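Fenêtre à petits bois

La fenêtre à petits bois est une fenêtre dont le vitrage est divisé en carreaux par de fines traverses, appelées petits bois ou croisillons. Le terme désigne aussi, par extension, les portes-fenêtres de même facture.
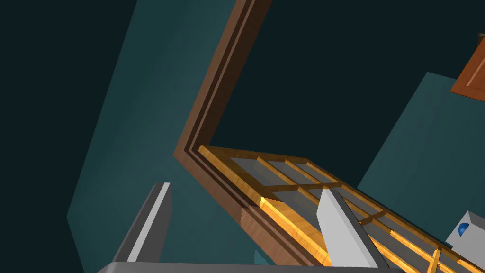
Châssis vitré à petits bois et encadrement mouluré.

Histoire

La division du vitrage répondait à l'origine aux dimensions réduites du verre soufflé. Un registre de la seigneurie de Paiva mentionne dès 1506 l'achat de châssis « à menus carreaux ». L'usage s'est maintenu après la diffusion du verre coulé - pour des motifs surtout décoratifs.
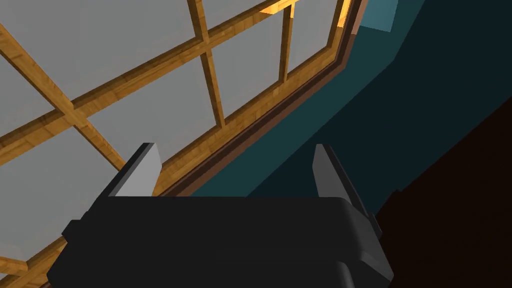
L'étude de Clementina Brandão distingue quatre types régionaux, selon le profil de la moulure et le mode d'assemblage. Américo Quintela en conteste le dernier, qu'il rattache aux menuiseries de cloître.

Fabrication

Les petits bois traditionnels sont assemblés à mi-bois ou à tenon et mortaise. Le verre est posé en feuillure, puis maintenu au mastic.

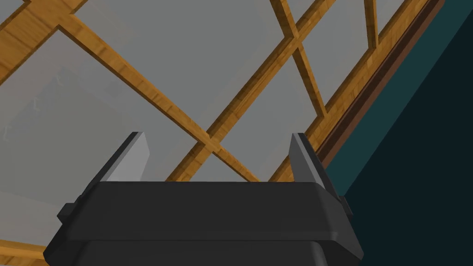

Voir aussi

Croisée
Meneau
Vantail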